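Boards > Teaching and Demonstration > Small Arms > Hand Guiding or Remote Control

bikgate_lab
Members are asked for their experience on the following matter. Our department is preparing a short course in which students teach a desktop arm to pick up a die and set it down on a marked position. The present draft, written by Reynaldo Lumanlan, has each student move the arm by hand through the task while the joint positions are recorded. A second proposal would replace this with remote control from a matching leader arm. The course opens in August and only one method can be supported.

Umali
We have used both methods. Hand guiding requires no second arm and students understand it within minutes. Our group recorded 55 demonstrations by hand before changing anything, and the resulting motions were acceptable for a single starting position. I would retain it for a first course.

Veten
I must disagree. When a student holds the arm, the student's hand is in every camera view, and the policy is trained on pictures that will not occur when the arm runs alone. Remote control removes this difficulty. Our 114 remote demonstrations gave better results than the 208 we had recorded by hand.

bikgate_lab
Thank you both. The station is a small gray arm at the back of a white table, with a marked sheet of paper laid in front of it and a green die as the object. The boards and cabling are exposed beside the base, and I would welcome advice on whether students should be permitted to reach past them when guiding the arm.
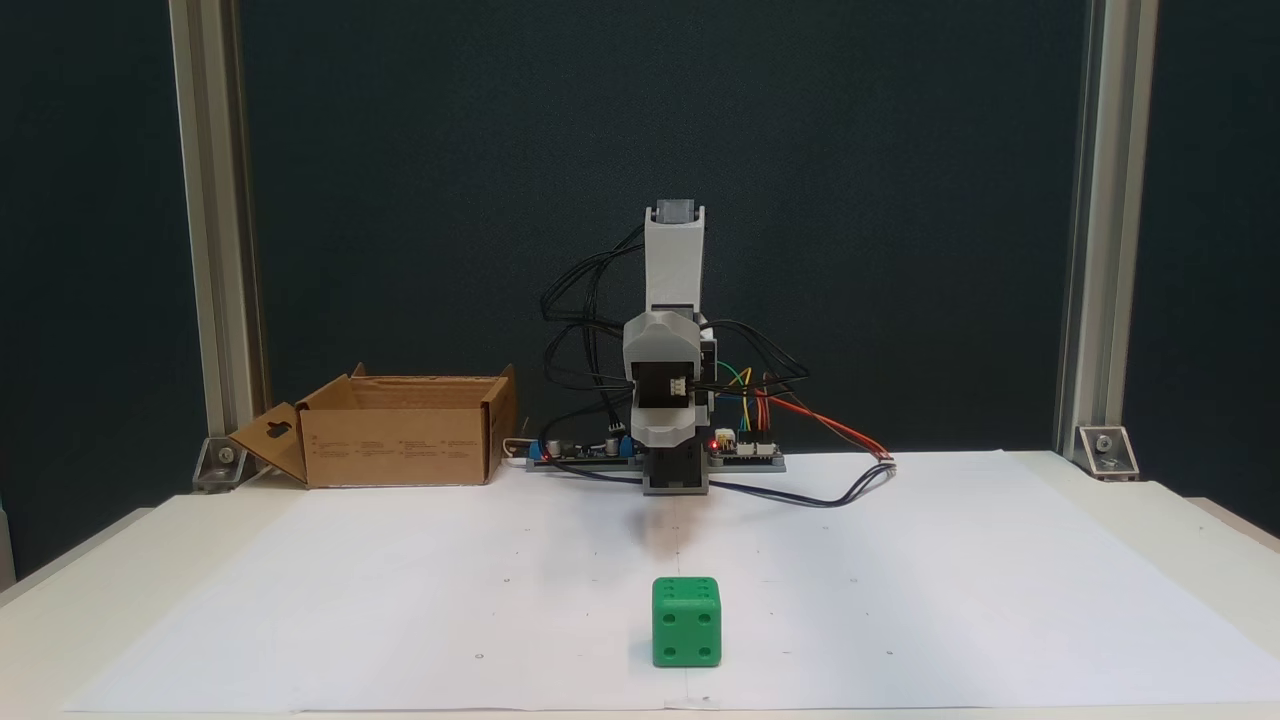
Kirkevley: Reaching past live wiring should not be permitted in a taught course. Our rules require students to approach from the front only, and a supervisor must release the motors before anyone takes hold of the upper link. Remote control avoids the question, although the leader arm needs its own calibration at the start of each session.

Umali
The calibration is a real cost. We lost a full session to a leader arm with one joint offset, and every recording had to be discarded. With respect to Veten's figures, were the die positions the same in both sets?

Veten
They were not. The remote set used more starting positions, so the comparison is weaker than I made it appear. My objection concerning the hand in view remains.

bikgate_lab
The draft will be revised to use remote control, with hand guiding kept as a demonstration by the instructor. Kirkevley, please post the wording of your rule on approach if your department allows it.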